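WUVCOMBE, November 29, 2022. The robot packing cell at the Tirno food hall is back on its regular hours after a maintenance stop that took in the gripper, the wrist camera and the camera's exposure settings.

The cell has one arm, which moves goods between baskets and a packing table. It was installed in June by Ibarra, the integrator that also holds the service contract. Staff had reported that the arm was pausing over the table and asking for help more often than it should. The log showed 56 such stops in the week before the service call.

Pylyp Savchuk, the Ibarra technician assigned to the job, traced most of them to the wrist camera. Its shutter had been left on a slow setting after a software update, and images saved while the arm was moving were too smeared for the system to use.

"When the arm stood still the picture was fine," Savchuk said. "It was the moves between picks that gave us trouble, and anything shiny made it worse."

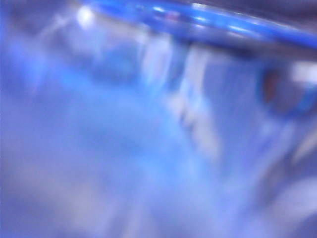
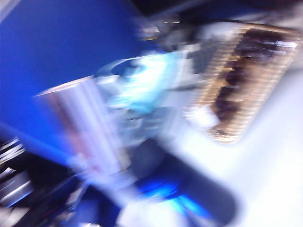
Savchuk shortened the exposure time in 2 steps and raised the light level over the table to make up for it. He then tightened the camera bracket, cleaned the lens and ran the hand-eye calibration again. The gripper fingers were taken off, checked for wear and put back with new screws.

The work took 5 hours. Tirno packed orders by hand during that time, and the shop counter stayed open.

Part of the fix is a change in routine. The opening shift will now wipe the lens and run a short test pick before the first order. Camera settings will be saved to a separate file before each update, so they can be compared afterward. Ibarra has asked the software supplier, Oltuvitz, to keep the shutter value from being reset during installation. Oltuvitz said it is looking into the request.

Savchuk will return in 7 weeks to check the bracket and read the log again. Spare finger pads are on order and will be kept at the hall.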